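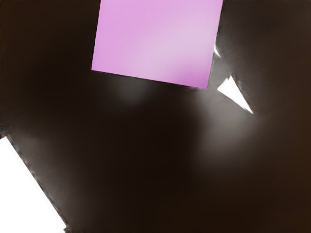 4.2 Célébrations et perception du joueur

Quel effet la célébration d'un but a-t-elle sur la sympathie accordée au buteur ? L'effet est positif mais faible, et il se limite aux supporters de sa propre équipe.

Le questionnaire a été soumis en septembre à 400 spectateurs de handball, recrutés par la plateforme Handix. Les répondants ont été affectés au hasard à deux groupes de 200 : le premier lisait un compte rendu mentionnant la célébration, le second le même texte sans cette mention. Les réponses incomplètes – 26 au total – ont été exclues de l'analyse.

La sympathie a été mesurée sur l'échelle Kombo, en sept points. L'écart entre les groupes disparaît lorsque le joueur évolue dans un club rival, et l'ancienneté du supporter ne modifie pas ce résultat. Le codage des réponses libres, effectué en double aveugle, atteint un accord de 94 %.

Figure 3. Rendu de synthèse : carré rose lavande incliné sur une surface sombre.

Les publicités diffusées pendant les rencontres n'ont pas été prises en compte ; leur rôle est examiné en section 4.3.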